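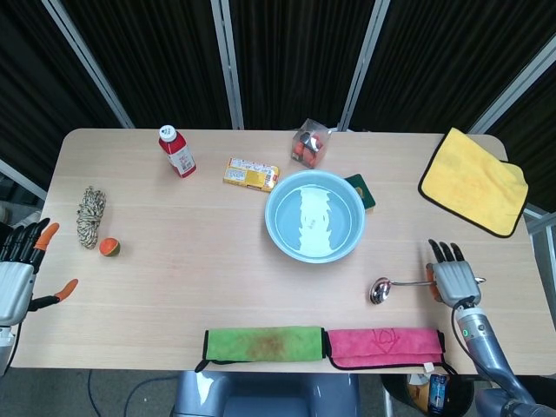

What does one record in this set cover?

One tabletop, one arrangement of household goods, and the list of items that were laid out on it.

## Keltdale Tabletop Goods

Version: March release
Maintainer: Iman Tahiri
Records: 806
Item entries: 1,995
Item classes: 66

### Scope

The set documents mixed household goods on a table before they are sorted and put away. Typical contents are bottles, wrapped packages, bagged items, basins, cloths and rope. Furniture is recorded only as the supporting surface. Drawers, shelves and closed cabinets are out of scope.

### Fields

| Field | Type | Notes |
|---|---|---|
| `record_id` | integer | Unique within a release |
| `surface` | string | Finish and corner shape, e.g. `light wood grain, rounded` |
| `item_class` | string | One of the classes in `classes.csv` |
| `color` | string | Dominant color; second color after a slash |
| `container` | string | `none`, `bag`, `basin`, `bottle`, `box`, `wrap` |
| `state` | string | `flat`, `upright`, `tilted`, `coiled`, `folded`, `spread` |
| `occluded` | boolean | True if another item hides any part of it |
| `over_edge` | boolean | True if any part extends past the table edge |

### Labeling rules

1. Label by form first. A yellow rectangular package is `package_flat`, whatever is inside.
2. Do not guess contents. Red liquid in a bottle is `bottle_liquid`, color `red`. Sauce, soap and drink are separate classes and need a legible label.
3. Items inside a clear bag get one entry for the bag. Contents go in `notes`, using color and shape only ("red and dark, rounded").
4. A basin is `basin_round` if the rim is a full circle. Reflections on the inner surface are not items.
5. Rope gathered into a bundle is a single entry, `coiled`. Speckled rope takes both colors: `cream/black`.
6. A cloth with one corner turned over stays `spread`. Use `folded` when half or more of the cloth is doubled.
7. Partly hidden items are kept. If the class is unclear, use `unknown_rect` or `unknown_round` and set `occluded` to true.

### Splits

Records are split by arrangement, so the same layout never appears in both `train` and `test`. The split file is `splits/vlad.json`. The older `splits/uniton.json` is kept for comparison with previous results and should not be used for new work.

### Known issues

- 9 records have an empty `surface` field.
- `towel` and `cloth` were separate classes in the first release. They are now merged under `cloth`, but some notes still say "towel".
- Color names for pale blues are inconsistent. `light blue` and `pale blue` should be treated as equal.
- Small print on packaging is not transcribed.

### Loading

```
vulter load keltdale --split train
vulter check keltdale --classes classes.csv
```

`check` exits with an error on any class name missing from the list. Send corrections to the maintainer with the `record_id` and the field name.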